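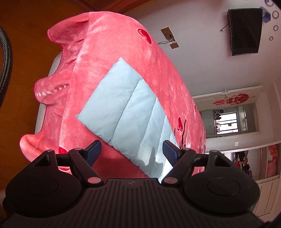

The Altitz Rules are a set of working practices for recording household tasks with hand-held grippers, the tools a person carries through a home so that a robot can later learn from the motions. They were written by Rebecca Caruso and Adel Amrani and issued on 5 Aug 2020. The name comes from the meeting room in which they were argued over. The full text has 160 clauses, a large share of them concerned with bedrooms.

Background

Earlier guidance, such as the Mamani checklist, assumed a bare table and a cooperative block. Homes supply neither. Caruso's draft held that soft goods should be recorded as the household keeps them, and that an operator who smooths a bedspread before starting has recorded a hotel. Amrani wanted a short list of permitted fabrics. The list reached 422 entries before he withdrew it.

Main provisions

Clause 2 requires the operator to keep both finger pads in view for the whole of a recording. Clause 9 covers crumpled wrappers and foil packets, which may be picked up but not flattened, folded or improved.
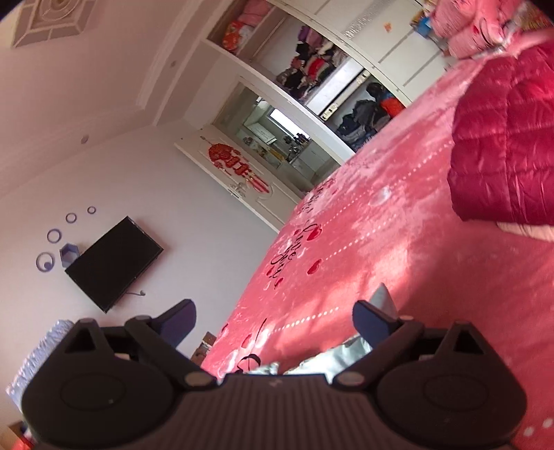

Shiny items are to be approached slowly and from more than one side. Direct sunlight is allowed, and drawing the curtains is left to the resident. Tilting the tool is also allowed, within the limits of the human wrist, a limit the rules decline to define.

Residents must agree in advance to what the camera will pick up beyond the task, including open closets. The clause on closets is the longest in the document and is said to have been revised by everyone who owned one.

Reception

Flurex adopted the rules that December, leaving out the section on tidying. Fusotska adopted only the section on tidying. Critics have noted that the glossary defines "bed" three times, with small differences, and "pillow" not at all.

See also: Mamani checklist; Soft goods handling; Consent in home recording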